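Week 6: Surnames, spelling and the paper trail
Handout to go with the lecture. Readings are at the end.

Last week we looked at given names and why popularity lists tell you less than they claim to. Surnames have a worse problem. People believe things about them. Ask a room where their family name comes from and most will tell you a trade, a village or a nobleman, and very few will be able to say who told them.

Start with the border clerk story. A family arrives, the clerk can't spell, and the name is changed on the spot. You will meet this story in nearly every family history you read for the assignment. Be suspicious of it. Passenger lists were usually drawn up before departure, and the clerk at the other end was mostly checking names off. When a spelling did change, look first at school rolls, pay books, land titles and the family itself. People shortened their own names, for work or for peace and quiet, and their grandchildren preferred to blame an official.

Now the four surnames on the board: Nivitz, Surov, Leka, Jedura. All four come from the parish and rates books we use in tutorials. For each one I have seen a confident origin printed somewhere, and I would not sign my name to any of them.

Nivitz. The usual move is to treat the ending as a respelling of -vic or -witz and then to name a region. The ending narrows things down a bit. It does not give you a village. In our books the same household is also down as Nivits and Nivic, all in the one handwriting.

Surov. Often explained by a word meaning harsh or stern, hence "descended from a stern man". Maybe. A nickname origin needs an early bearer and some sign that the nickname was in use. Without those you have a dictionary entry and a hopeful reader.
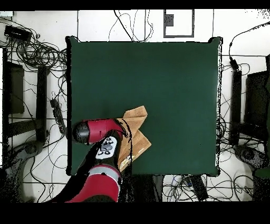 Green tabletop with a red and black arm at lower left.

Leka. Short names are the worst. A short form can turn up in several languages with no connection between them, and a website selling coats of arms will happily pick one for you. Treat every Leka family as a separate case until the records join them.

Jedura. I have no idea, and neither did the last two authors who tried. One says place name, the other says a pet form of a given name, and the second cites the first.

On counts and rankings

A surname site will tell you that a name has 476 bearers and has slipped down the table since the last edition. Ask what was counted. Phone listings? Voters? Accounts on some website? Were variant spellings lumped together? Eleni Vlachou's tutorial group tried this with Nivitz in August and got over 5 different totals, depending on which spellings they let in. A rank built on such a total is no firmer than the total.

Accents are a related nuisance. Apolline Carré, who gave the guest lecture, found herself filed under Carré, Carre and Carr by three databases at the same university. If that can happen to a living person with a staff card, go easy on conclusions drawn from a microfilm index.

For the assignment

Choose one surname, preferably not your own. Find at least 2 published explanations of its origin and trace each one back as far as it goes. Mark the point where the evidence stops. "Origin unknown" is an acceptable finding and will be marked on the same basis as any other. Family tradition may be quoted, but label it as tradition.

Readings: course pack, section 6. Skip the appendix on heraldry.

Notes revised 20 January 2021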